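Home | Units | Readings | Labs | Contact

This site uses cookies to remember your reading list. Accept | Manage

Networks and Society - Week 6 handout
How light carries your phone call
Nesrin Ekinci, 2nd April
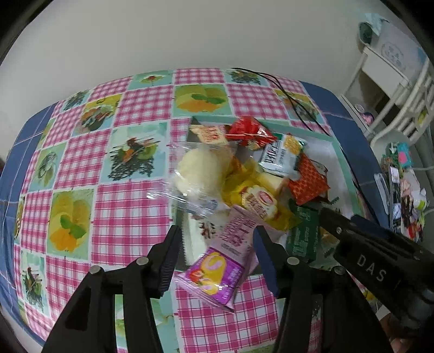 Xolani Ngcobo wrote on the unit forum that last week's reading made fibre sound like a faster kind of copper, and asked if the glass itself ever needs replacing when a carrier upgrades. Great question, and it gets us straight into my favourite part of the course!

Mostly, no. The glass in the ground can stay put for decades while the gear at each end changes. A laser at one end, a detector at the other, and everything clever happens in those boxes. (Next time you walk past a green roadside cabinet, give it a nod.)

Wavelengths

One strand can carry many colours of light at once, each with its own stream of data. We call this wavelength division multiplexing, or WDM. The colours are infrared, so you wouldn't see them, but the idea is the same as a prism run backwards - combine at one end, split at the other.

Our worked case is the Ovon link, a regional route run by a small carrier called Pinier. It's 1,034 km long and lights 56 wavelengths. Have a go at these before the tutorial:

1. If every wavelength carries 100 gigabits per second, what is the total for one strand?
2. Light in glass travels at 200,000 km per second. How long does a one-way trip take?

You should get 5.6 terabits per second and a touch over 5 milliseconds. I still find that second figure thrilling.

Amplifiers

Light fades as it travels, so long routes have amplifiers along the way. The lovely thing about an erbium-doped amplifier is that it boosts a whole band of colours together without turning them back into electrical signals. It boosts the noise too, and that's where we pick up next week.

Reading: Chaturvedi, chapter 2, up to the section on dispersion. Skip the maths in the shaded boxes for now; we come back to it in October.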